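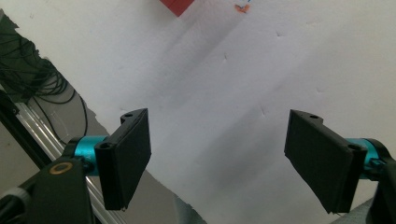
I think auction houses should publish the condition report with the lot. All of it, right there on the page, next to the estimate, where anybody can read it without an account or a phone call or a polite email to somebody in the paintings department. I've bought and sold modest art for years (very modest, you could fit the whole lot in the back of my car), and I still have to ask for the one document that tells me what I'm bidding on. I know what goes into one of those reports, too. You cover a surface with a pale sheet, like the one up top, you lay the painting down, and you look at it slowly under a decent light. Pale is good. If flakes of paint come off the edge, you'll see them. Then you write down what you found. It's an honest hour of work, and then the house tucks it in a drawer and waits to be asked!

Let me tell you about the picture that set me off, and I'll try to keep it short, though I've told this at enough dinners that my family starts clearing plates when I get to the word "varnish."

In February I was looking through an online sale from Trondon, a regional house I've used a lot and mostly like. Lot 378 was a harbor view by a painter named Imani Magesa. I'd seen two of her smaller things in a gallery in Stomesau ages ago and had been kicking myself ever since for not buying either one. This one was bigger and better. Gray water, a few boats, a sky that looked like it was about to do something. The estimate was low, but not crazy low, and the listing said "oil on canvas, signed lower right, framed." That was it. Down at the bottom, in the sort of type you use when you'd just as soon people didn't read it, was "condition report available on request."

So I requested. I filled in the form, and the form wanted my phone number and my mailing address and whether I was interested in jewelry. I waited. The sale was coming up fast. I sent a second message, friendlier than the first, which is a trick my mother taught me. The report showed up at breakfast time on the morning of the sale, and it said there was an old tear in the sky, repaired from the back, with retouching over it, and that the varnish had been replaced over part of the picture and left alone on the rest.

Now, I don't mind a repaired tear. Half the paintings I own have been through something. A repair done well is part of the life of the thing, and I'd much prefer one to a hole. But it changes the price, of course it does, and I'd spent the whole week working out what I could afford for a painting without one. I sat there with my coffee and redid my math in a hurry and ended up bidding 40 dollars under the person who got it. Did they read the report? I have no idea. Maybe they read it and loved the painting anyway, in which case good for them. Maybe they got a surprise when they took it out of the wrapping. I think about them more than is healthy.

I can already hear the objections, since I've had most of them put to me across a counter.

The first one is that these reports are opinions and not guarantees, and if you print them in the catalog people will treat them like guarantees. Okay, but the estimate is an opinion too! So is "attributed to." So is the little paragraph about the artist's mature period. The whole catalog is opinions, and there's already a page of conditions at the back telling you so in nine different ways. One more opinion isn't going to bring the roof down. Put the same disclaimer above it that you put on the emailed version and go have lunch.

The second is cost. Somebody has to look at each lot and write it up, and in a sale with hundreds of lots, plenty of which will go for less than a nice dinner, there isn't the staff. I take this one more seriously. I've watched people at small houses work a preview day, and they're run off their feet. I don't expect a full page of prose on a box of mixed prints. But somebody looked at the thing when it came in, or I hope they did, and they must have formed some view of it to come up with an estimate in the first place. Write that down. "Frame chipped, some foxing, not examined out of the frame." I'd be thrilled with that. That last bit is useful all by itself, as it tells me what they didn't do.

And it would save time, wouldn't it? Every person who asks for a report has to be answered one by one. I asked a woman on the desk at Trondon how many requests she gets before a sale, and she just closed her eyes for a second. If 14 people want to know about the same landscape, that's 14 emails with the same attachment.

The third objection doesn't get said out loud very often, and it's the real one, I think. A published report might put people off. A bidder falls in love with a photograph, sees the word "tear," and wanders away. The seller gets less and the house gets less. I understand that, I've been the seller. When I sold my aunt's still life (pears, a pewter jug, a truly grim brown background) I was hoping with all my heart that two strangers would get carried away over it. Would I have wanted a line under it about the woodworm in the stretcher? No, I would not. Should there have been one? Yes. Whoever bought it was going to find out.

What bugs me the most is who the current setup works for. Dealers ask for reports as a matter of habit. They know the specialists by first name, they know that "some retouching consistent with age" can mean anything from a dot to a whole new face, and they can often drive over and look for themselves. The person who doesn't ask is the one who's new. She's got a little money saved up, she's seen a painting she loves, and she thinks that if something was wrong with it the listing would say so. That's a perfectly reasonable thing to think! It's how it works when you buy a used car from a halfway decent lot, or a secondhand coat online. I can buy a coat from a stranger and be told there's a button missing and a mark on the cuff, with a close-up of both. Then I go to spend ten times as much on a painting and I get "framed."

The trade is always wringing its hands over how to bring in younger buyers, too. I've been to the evenings with the sparkling wine and the playlist. They're fun, I'll keep going, please keep inviting me. But my niece went to one with me, fell for a small abstract, and then asked the young man in charge of it whether it had ever been restored. He told her she could submit a request through the website. She was standing in front of it. He was standing in front of it. She put her glass down and we went for noodles.

To be fair, some places do it right. There's a little house called Mushi that sells mostly works on paper, and every lot has a few lines on condition plus a photograph of the back. The back! I could look at photographs of the backs of pictures all day. Old labels, somebody's pencil, a framer's stamp, tape that should never have been let near anything. I've bought from them several times and I bid higher there than I do anywhere else, quite happily. I don't knock anything off my limit for what I can't see. I've never heard a house put that into its sums when it talks about scaring people away, and I wish one would.

There's also Trimum, the bidding site a lot of smaller houses sell through. It has a condition box on the lot form already. It's sitting there. Houses are allowed to leave it blank, and most of them do, so you scroll down page after page of lots with a heading that says "Condition" and nothing underneath. If I ran Trimum (I'd be terrible at it) I'd make that box required from tomorrow morning. I'd even accept "not examined," so long as a human being had to type it.

I'm not asking for a law. I've read enough of the arguments about regulating this business to know they go on forever, and that the people who write the rules tend to be thinking about paintings that cost more than my street. I'm asking for a thing that's mostly been written already to be put where the buyer can see it. Same words, same careful hedging, a different spot on the page.

Until that happens, ask. Ask for every lot you're halfway serious about, ask early, and if the report comes back vague then call up and ask what "minor" means. Ask whether it's been looked at out of the frame and whether anybody has put a UV light on it. Don't feel like a pest. They've got the answer or they should have, and you're the one paying the premium on top of the hammer price.

And if you're the one who bought lot 378, I hope she looks wonderful on your wall, and if you ever get tired of her, please write to me. I know all about the sky.

Filed under: Opinion, Collecting, Auctions

2 comments | 40 shares

Home | Sales Calendar | Reviews | Opinion | Newsletter | Contact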